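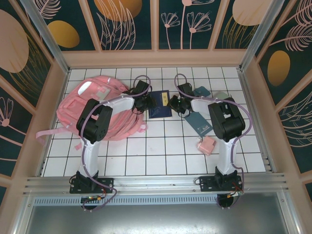 The Rarnen twin-arm kit with a pink backpack and the travel bits.

December 27, 2023
By the Stoltville bench desk

I've had the Rarnen since August, gathering examples for a learning system that's meant to pack a bag. It wants 60 good runs per task. My best afternoon produced 17, and I needed a lie-down after.

The arms are smooth and the rail doesn't budge. The purple cables, on the other hand, loop about like they're looking for somewhere else to live.

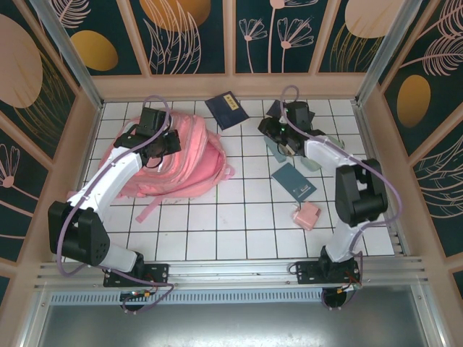
Backpacks are a cruel test. Straps flop, zips sulk, and flat booklets on tile are murder for stubby fingers. The recording software has one colour scheme, grey, and takes 40 seconds to save a run you already know you botched.

Still, I'd buy it over the Trernano. Three and a half stars.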